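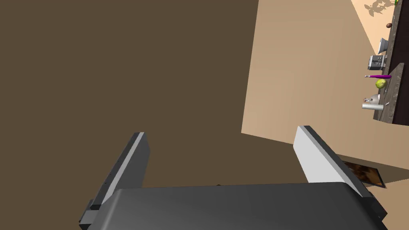

Pale grey next to charcoal, with a thin light stripe on the left.

How to paint a hallway in two greys

Two greys can work well in a narrow hallway, with the darker one below and the lighter one above. The steps are the same for most emulsions. We used Sukon for the lower wall and Mohmand for the upper wall, both from the Tamdale range, in a terraced house in Wernham.

What you need

Two colours of emulsion
Filler and a filling knife
Fine sandpaper
Low-tack masking tape
A medium-pile roller and two trays
A small angled brush
A spirit level and a pencil
Dust sheets

1. Test the colours first

Paint each grey on a large piece of lining paper and tape it to the wall. Look at it in the morning, in the afternoon and with the lights on. Greys pick up colour from what is near them. A grey that seemed plain in the shop may look blue beside a white door or green beside an oak floor. If you don't like the two together on paper, change one now.

2. Prepare the wall

Move what you can and cover the floor. Take off hooks and switch plates, with the power off at the fuse board. Fill holes and cracks, let the filler dry, then sand it flat. Wash the wall with sugar soap, rinse it and leave it to dry overnight.

Bare plaster needs a mist coat of watered-down emulsion. Check the tin for how much water to add.

3. Paint the upper wall

Start with the lighter grey. Cut in along the ceiling and round the door frames with the angled brush, then roll the rest while the edges are still wet. Take the paint a little below where the line will be. Leave it to dry and put on a second coat.

4. Mark the line

Pick a height that suits the hall. A third of the way up looks better than halfway in most houses. Measure up from the floor at one end only and carry the line along with the spirit level. Old floors slope, and measuring up at every point will give you a sloping line.

Put the tape just above the pencil marks and press the lower edge down firmly. Brush a thin coat of the lighter grey over that edge and let it dry. It seals the tape and stops the darker paint creeping under.

5. Paint the lower wall

Roll on the darker grey in two coats, leaving at least eight hours between them in cool weather. Dark paint shows roller marks, so keep the last strokes light and all in one direction. Pull the tape off slowly while the second coat is still slightly soft.

Touching up

Keep a jam jar of each colour, labelled with the name and batch number. Scuffs on the lower wall can be dabbed over with a small piece of sponge.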